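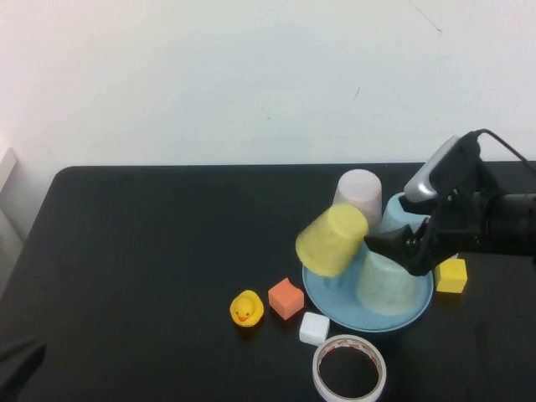 Flexible hours: what changes from January

The trial of flexible start times at the Hedthorpe and Zumcombe offices has finished, and the scheme will be open to everyone at Costigan from January. Staff who took part in the trial can carry on as they are and don't need to apply again.

You will be able to start at any time between 7.30am and 10am, as long as you work your normal hours across the week. The core period, when we ask everybody to be reachable, is 10.30am to 2.30pm. Lunch can be as short as 30 minutes or as long as an hour and a half. If you take the longer break, please block it out in your calendar so that people don't book meetings over it.

The main worry before the trial was phone cover. Customer enquiries will still be answered from 8am to 5.30pm, so each team needs to agree a rota. At Zumcombe they swapped early and late turns every fortnight, which suited most people, though parents on the school run asked to keep the same turn through term time. Managers can agree to that where the rest of the team is happy with it.

We had 50 replies to the survey that went round at the end of the trial. The most common comment was that mornings at home were calmer. Several people had gone back to an exercise class or an evening course they had dropped. A few said they found it harder to stop work at a fixed time, and that emails sent late in the evening made them feel they ought to answer. You are not expected to read or reply to messages outside your own hours. If you write emails in the evening, please use the delayed send option.

Hurkville staff should note that the building is still locked at 6.30pm and the alarm is set 20 minutes later. Anyone on a late finish there will need to be out by then or work the last part of the day from home. We have asked the landlord about a later closing time and are waiting to hear.

Part-time staff can join the scheme on the same terms. If your working days don't include the core period, speak to your manager and a separate pattern can be set up.

The form is on the staff pages under Working Time. Send it to your manager first, then to Oana Bogdan in Human Resources, who can also answer questions about carer's leave and compressed weeks. Forms received by the middle of the month will take effect from the next pay period.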